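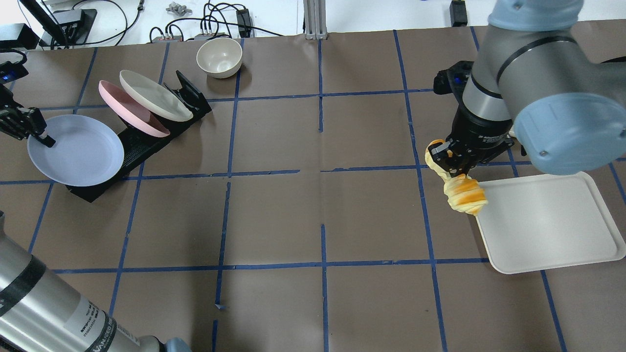
Figure 3. Table layout for the dish task, with the rack on the left and the tray on the right.

Section 7: Setting Up the Table

This section covers the table setup for students in the Astlow Robotics Club. Do it at the start of every session, before the arms are powered. If your group is taking over a table from another group, go through all the steps again. Small changes in where things sit are hard to see and will show up later in your results.

Before you start

You need the table map from the club binder, a roll of blue painter's tape, a soft cloth, and the object box for your task. The box for the dish task is labeled Herkberg, after the shelf it lives on. Check with Hilde De Graaf before taking a box that is signed out to another group.

Caution: Both arms must be in the parked position with the stop button pressed in while anyone is reaching over the table. One person stays at the stop button the whole time.

7.1 Check the grid

1. Wipe the table covering with the dry cloth. Do not use spray cleaner on it.

2. Compare the tape lines with the table map. The squares are named by column letter and row number, starting from the corner nearest the door.

3. Press down any tape end that has lifted. If it will not stay down, cut off the loose part and lay a new piece over the same line.

4. Mark gaps in the tape on your run sheet. A gap does not stop you from running, but the next group needs to know it was there.

Note: Do not pull up a whole line to make it straighter. The saved start positions were recorded with the lines where they are now. A crooked line that matches the map is fine.

7.2 Place the objects

1. Set the rack on the left side of the table at the angle shown on the map. It sits diagonally to the grid.

2. Load the plates in this order, starting from the slot nearest the left edge: lavender-blue, pink, cream-white. Push each plate down until it rests in its slot.

3. Stand the bowl upright behind the rack, just left of the vertical tape line.

4. Put the white tray to the right of center.

5. Place the yellow-orange cloth in the square given on your run sheet. Drop it from hand height so that it lands differently each time. Do not fold it.

Note: If a plate is chipped, take it out of use and tell Hilde. Replacement plates must be the same color and size.

7.3 Check the wrist view

1. Clear hands and tools from the table. Release the stop button and call out "live" so the whole table hears it.

2. Move the arm you are checking to its saved start position from the Podov control screen. Use slow speed.

3. Open the wrist view. Both finger tips should show at the bottom of the picture with the fingers open, and the grid lines should be sharp.

4. Compare the view with the reference print in the binder. If the rack is too far in or out, press the stop button, move the rack by hand, and start again from step 1.

5. Repeat for the second arm.

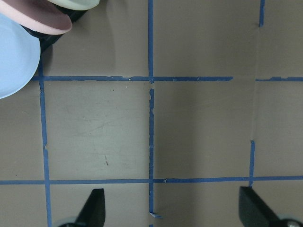 Do we have to repeat the wrist view check if we only moved the bowl?
Only the arm that works on the side you changed needs to be checked again. Write the change and the time on the run sheet.

Caution: Do not adjust a wrist camera by twisting its mount. If the view is tilted, stop and report it. Loose mounts are fixed with the 2 mm hex key kept in the Stevens cabinet, and only by a trained member.

7.4 Record the setup

Fill in the top of the run sheet with your group name, the table, the object box, and any tape repairs. Each sheet has room for 34 runs. Start a new sheet when the objects change, even if the old one is not full.

Go on to Section 8 when both arms have passed the wrist view check.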